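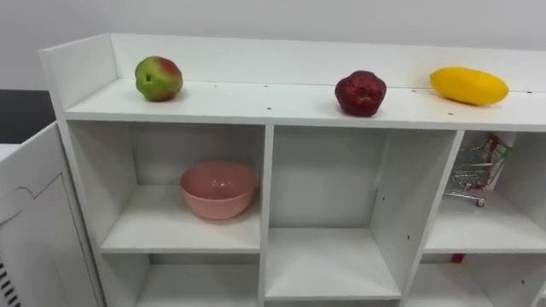
An empty shelf is a wasted shelf, a reader from Istport wrote to me in March, and every open space in a house should work for its rent. I read this on a Friday evening and I do not agree. My shelves from Cekel hold very little, and I like to see the white between the things. When a shelf is full, I stop looking at it. I put down keys, letters, one more cup, and after 3 weeks I cannot find the bowl I use every day. Leave one compartment free, and do not buy a basket for it.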